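Machine Vision for Moving Platforms
Unit 5: Comparing forward cameras, and what a comparison is worth
Kerstin Steinbach, with lab notes by Iolo Wynne

Read before the lab. You will need the log sheets from Unit 4 and the short paper on exposure control that Siwan put in the shared folder.

The question for this unit sounds simple. We have 2 forward cameras, the Stirken and the Trukent, and one lane-keeping controller, the Meredith. Which camera should feed the controller? Both makers say their own, of course, and both have a chart. I would like you to leave the unit able to say why neither chart answers the question, and what you would have to measure before you could answer it yourself.

5.1 Where the charts come from

A data sheet figure for dynamic range is taken on a bench, with a lit target and no glass in front of the lens. Our cameras sit behind a windshield over a dashboard. The glass reflects whatever lies below it, and the sensor has no way to tell a reflection from the road. I have yet to see a sales chart with a dashboard in it. 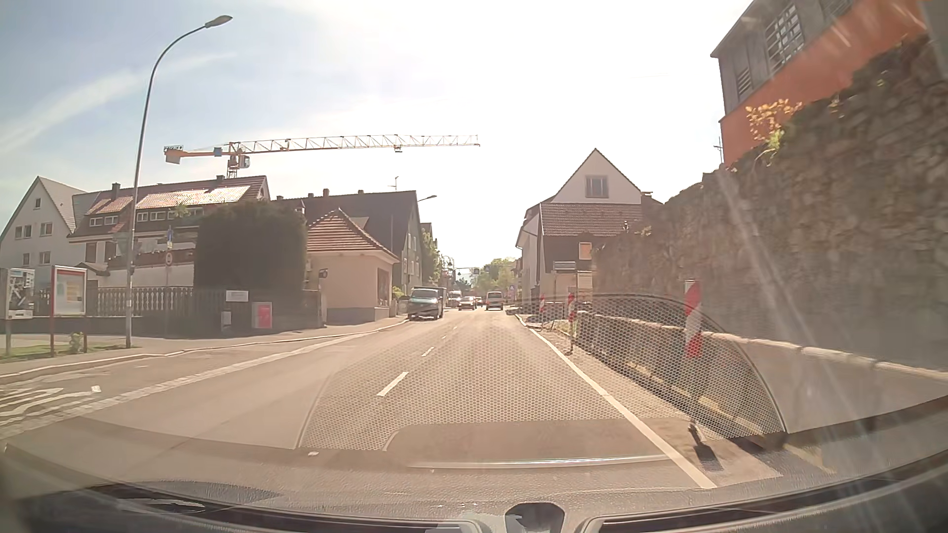
Page last changed: May 28, 2023

5.2 What we score

Each run is scored on four things: lane line found or not found, lane line found where there is none, time to settle after a change in light, and frames dropped between camera and controller. The second is the one students skip. A camera that reports a line in every frame looks excellent if you only count hits.

Score by hand first. Lærke Fogh and Sølve Tangen labeled 2,092 frames for us, separately, and then compared. They disagreed most on worn paint and on short marks that could be part of a line or could be something else. If two careful people disagree on whether a line is there, please don't report the camera's score to three decimal places. Report the disagreement next to it.

A few rules for the labels:

Mark the line on the road surface only. A bright strip reflected in the glass is not a line, however straight it is.
An edge line and a center line get different codes. The Meredith treats them differently and so must you.
Cycle lane borders get their own code. Several groups last September filed them under "edge" and then wondered why the controller appeared to drift.
If you can't decide, use the "unsure" code. It isn't a failure to use it.

5.3 The trouble with a fair test

The obvious plan is to mount both cameras side by side and drive once. We tried it. Side by side means one of them is off the center of the glass, so it gets a different patch of reflection, and it also looks at the lane from a slightly different place. Then you swap them and drive again, and now the sun has moved. Iolo's answer was to swap after every lap of the Binville loop and do 18 laps. That helps, and it's what you will do, but it doesn't make the problem go away. It spreads it evenly over the two cameras, and you should say so in your report.

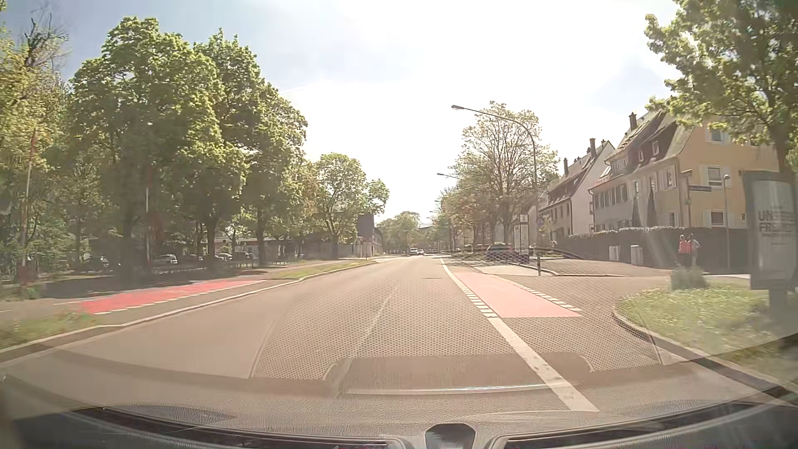 The other half of the problem is exposure. Both cameras set their own, and both makers keep the rule to themselves. The Stirken seems to weigh the whole view. The Trukent seems to favor the lower part, where the road is. I write "seems" because I have only watched what they do, and I would be glad to be shown wrong by somebody with data. An open sky pulls a whole-view rule toward a darker picture, and then anything in tree shade goes muddy. A rule that favors the road lets the sky burn out to white, and that costs the lane finder very little. It costs you a lot if the same camera is also supposed to read traffic signals. Decide what the camera is for before you rank it.

Don't lock the exposure to get around this. A locked camera is a different product from the one you were asked to compare.

5.4 Controller side

Run the Meredith in logging mode only. It must not be connected to the steering in this lab, and your group's driver does all the driving. We compare what it would have asked for with what the driver did.

Be careful with the word "agreement" here. On a straight road the correct request is close to nothing, and a controller that has lost the line completely may also ask for close to nothing. Your agreement figure will be lovely and will mean very little. Split your results into straight and curved sections before you calculate anything.
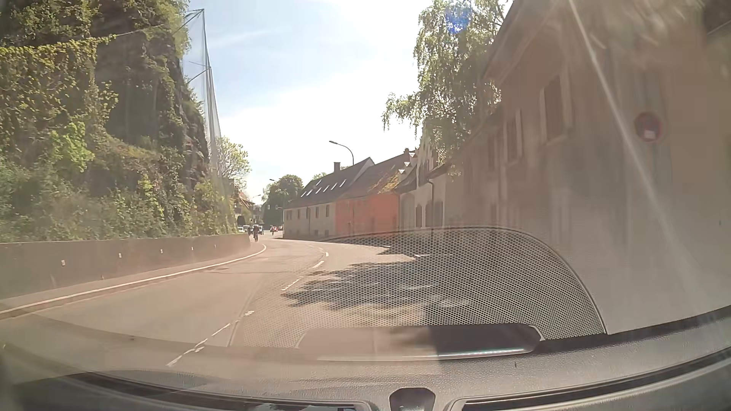

Curves are where I expect the two cameras to come apart, if they come apart at all. The lane finder fits a curve through whatever pieces of paint it has been given, and a broken line gives it few. Take the bend between the rock face and the old buildings. The broken white line runs diagonally up the road and then turns left into the distance, a ragged tree shadow spreads over the right part of the asphalt with its edges reaching toward the line, and the honeycomb dots of the speaker grille lie over the road as well. There is also a short white marking beside the line, near the dashboard. Before you look at any camera output, write down which of these you think a lane finder would take for paint. Then check. Last year's groups were very sure of themselves at this stage and most had to cross something out.

5.5 For the report

State the mounting position for every lap. Give hits and false hits separately. Include at least one frame where your preferred camera did badly, chosen by you, with your best guess at the cause. "Glare" is not a cause until you have said where the light came from and what it covered.

If your result is that the data don't separate the two cameras, write that down as the result. It will be graded like any other.

Questions about the log format go to Iolo. Questions about the labels go to Lærke or Sølve. Siwan Howells has the keys to the mounting brackets.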